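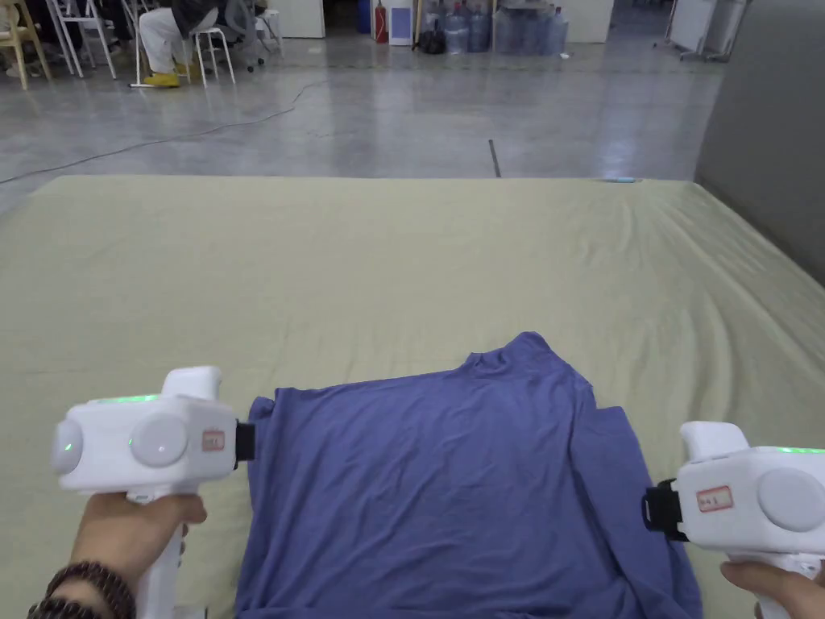
FAULTS AND STOPPAGES

May 2019
Marlies Haslinger, Revside workshop

Left jaw reading late, arm pulled the shirt and the cover with it. Long entry, sorry, but I would like it all in one place while I still remember the order of things, and Sreekumar has asked twice now for the proper version and not the one I gave him across the kettle.

Start with the arm, as that's where we noticed. Florian was running the shirt policy on the Gardale bench, the two-armed one, the usual long-sleeved knit, laid out flat and smoothed by hand first. The first fold went over nicely. On the second the left arm came in to take the edge, and it started lifting before the jaw had properly shut. It missed the knit on the way up, went back down for another try, and this time it went lower than it ought to and shut on the edge of the shirt and a good pinch of the padded cover underneath. Then it lifted and swung across as though all it had in its jaw was one layer of cotton. The cover came up off the bench, the clamp holding the near corner of it let go, and the clamp flew off and landed on the floor by the door.

Nobody was hurt. Florian had his hand on the stop button and pressed it the moment the cover began to rise, and the arms held where they were. He was standing outside the tape. I was not. I was inside it by a good stride, bending down to look at the right wrist, having wandered in during the first fold as I have done a hundred times when things are going well. The clamp went past on the other side. I'd like that written down in my own handwriting, so to speak, and I have moved the tape out and put a second strip on the floor where the first one had been walked into dust.

We left the arms stopped, took the air off, and opened the jaw by hand to get the cover out. Knit is fine, one small pulled loop near the hem. The cover has a tear you could put two fingers in. The jaw pads looked all right to me, though Florian thinks the left one has a slight lean to it and he may be right, so I've put it down for the check at the end.

Now, my first thought was the arm itself. Everyone's first thought was the arm itself. We had changed the left wrist cable that week and it would have been a very comfortable explanation. So I spent the better part of a morning on it: drove the jaw open and shut from the pendant, free and against the foam block, then against a folded tea towel, and watched the command and the position together on the screen. They sat on top of one another beautifully. Swapped the old cable back on and got the same thing. Put the new one back. There is nothing wrong with the left arm and I owe Heriberto an apology for the way I asked him about his crimping.

Regula was the one who said to look at what it had been taught. She had the folding recordings from the hand grippers up on the other machine, the ones done on the bed with the green sheet, where you hold one gripper in each hand and fold the shirt as you would at home (more or less, you do feel like a lobster). She stopped one at the bit where the left jaw comes up to the left edge of the shirt and pinches it, and asked me to read out the jaw opening from the trace. It said fully open. In the video the black clamp was plainly up against the cloth and a few moments later the whole edge was off the bed. So the trace was telling the policy that you lift first and close afterwards, and the policy, being a good pupil, had learned exactly that. The right side was fine. Jaw by the edge, jaw closes, trace closes, cloth moves, all in the proper order.

We measured it the old-fashioned way. I tapped the two jaws together in front of the camera, over and over, open, shut, open, shut, and Regula stepped through and noted the moment they met in the video and the moment each trace got there. The right gripper kept up with the video as well as the eye can tell. The left came in 220 milliseconds behind, and it did so at the beginning of the recording and again at the end, so it isn't drifting, it is simply late by the same amount all the way through. That was the useful bit of news, as a fixed delay can be mended afterwards and a wandering one mostly can't.

Then the question of when it began, and here I must confess to a very dull afternoon. We have 613 shirt recordings in Cluvstead. Sreekumar wrote a little script that looks for the first moment the cloth moves at each edge and compares it with the jaw closing on that side. It isn't clever about sleeves, which flop about and fool it, so I went through the odd ones by eye with a pot of tea and the heater on. The upshot is that 441 are clean on both sides. All the rest have the late left jaw, every one by the same amount as far as the script can tell, and they come in blocks. A whole session late, then several sessions fine, then a session late again. That puzzled us for longer than I care to say.

Heriberto got there by looking at the charging sheet. Every late block starts after the left gripper had its battery changed without the right one being done too. When you change both, or neither, you restart the recorder with the pair of them together and they agree on the time between themselves. When you change only the left, it comes back up by itself, finds the recorder already running, and joins in with its own idea of what time it is. You would expect the same of the right one, but the right gripper is the one the other takes its time from, and if that goes off the recorder stops altogether and you have to begin again. So the fault only ever had the one side to show itself on.

What vexes me is the lights. The strip along the top goes green when the gripper is on and talking to the recorder, and it does that perfectly truthfully. It says nothing at all about the clock. We had all got into the way of reading green on both sides as permission to begin, and I include myself, having trained two of the people who do the folding and told them precisely that. I went back and apologised to both. They were very nice about it.

Tried to bring it on deliberately before touching anything. Both grippers fresh, recorder started, ten jaw taps: no delay. Battery out of the left, battery in, green again, ten more taps: late. Restarted the recorder: gone. Did the whole round 5 times over and it behaved itself (or misbehaved itself) identically each time. Tried it on the spare Hämmerli unit as the left gripper as well, and it does the same, so it isn't the one gripper being poorly.

What has been done so far:

The late recordings are moved to their own folder and marked, and nothing is to be trained from them until they've been put right. Please don't delete them, there's some lovely folding in there, including most of the ones where the collar bunches up and has to be coaxed flat, and I do not want to do those again.

Regula has shifted the left trace forward on a dozen of them and I've been through the dozen with her. Jaw meets cloth when it should. She wants to do the others in a batch and I have asked her to wait until Sreekumar has looked over the shift, only as a second pair of eyes.

Florian has put a floor on how low the left and right wrists may go on the bench, set with the cover on, and a limit on the pull. I had assumed there was a limit on the pull. There was one on the shoulder joint and none at the wrist – my assumption, nobody else's. We tried it with the jaw shut on the cover on purpose, everyone outside the tape this time, and it stopped before the cover had lifted off the bench by more than a crease. Clamp at the near corner replaced with a screwed strip, which can't go flying anywhere.

For anyone recording in the meantime: if you change one battery, stop the recorder, change the other as well and begin again. Then three jaw taps in view of the camera before you touch the shirt, and three more when you've finished. It adds very little to a session. Florian is putting the check of those taps into the upload, so that a late one gets turned away at the door, but until that's in, please look at the traces yourselves and write the result next to the session on the sheet.

Old policy is off the bench and the arm is not to run folding of any sort until we've retrained on the clean set. I ran the old one once more with the arms lifted well clear of everything, only to see, and there is the same little lift before the close on the left, perfectly plain when you know to look. I must have watched that hitch dozens of times and thought it was rather charming, like someone plucking at a cuff.

Still open: the lean on the left jaw pad (Florian). Whether the towel recordings have the same trouble, as they were made on the same pair and I haven't had the heart to look (me). The maker's view of the battery business, to whom Heriberto has written with the traces attached; he is not hopeful of hearing before July. A new bench cover, the quilted kind if they still do it. And could whoever has the short tape measure please put it back in the Gardale drawer, I did the new tape line by pacing it out and would like to check.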